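# Teaching a robot to put its toys away

The Saturday robotics club in Tirkthorpe meets above a carpet shop, and starts at ten, or whenever the kettle has been dealt with. 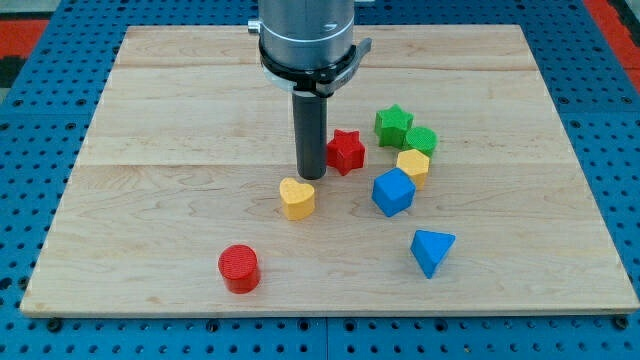 *The arm over the sorting board, with stars, heart, cubist leftovers and all.*

The club's leader, a retired maths teacher who agreed to talk on condition that I held a box of bolts while she did it, has been running the sorting project since September. The task is one most of its members mastered before they could talk. Shapes go on a board, the arm picks them up, and each goes where it belongs.

"We thought it would take two weeks," she says. "I said that out loud, in front of parents."

The members, who are between eleven and sixteen, call the arm Kuvura. The name was put to a vote and I was given three different accounts of what it means, one of them rude. The software that tells it what to do is called Tôn, and was written by a boy who would like it known that the hat on the "o" is compulsory.

"People leave it off," he says. "Then they wonder why the file won't open."

I ask which shape is the worst. There is a pause in which I sense old wounds.

"The heart," says one girl.

"The triangle," says the boy.

The case against the heart is that it has a pointed end and a round end and no two sides that face each other in a helpful way. The case against the triangle is much the same, except that the boy was in charge of it. Cylinders are popular with everyone. "You can come at a cylinder from any side," the girl explains. "It doesn't mind."

Stars have their own difficulty. The club owns stars with five points and stars with six, and for most of a month Tôn regarded them as the same thing. The fix took 129 lines, of which the leader believes a good number are comments complaining about stars.

Each run is written up by hand in a ledger, an old one from the carpet shop with columns for underlay. They have logged 699 attempts. When I ask how many went well, the leader turns to the back page, where somebody has kept a tally, and reads out 600.

"Which sounds marvellous," she says, "until you learn that the early ones were all the red cylinder."

There is a competition coming, at Purkthorpe, the next town along and a place spoken of here much as Rome must have been in Carthage. Purkthorpe's club has a proper workshop and matching sweatshirts. Last year Tirkthorpe came second there, in a field of 2.

"We got a certificate," the boy says. "It says 'second'. It doesn't say out of what."

This year teams will be told the layout of the blocks only when they arrive, so the younger members spend part of every session rearranging the board as unkindly as they can. The favourite method is to bunch several blocks together so that the arm has to reach for one without bothering its neighbour. An eleven-year-old has shown such a gift for this that the older ones have asked for her to be moved to wiring.

"I'm not moving," she tells me.

I ask the leader whether any of them might go on to do this for a living. She says one former member already does, and came back last spring to give a talk about warehouses. The children asked him mostly about his lunch.

"He was very good about it," she says, and takes back her bolts.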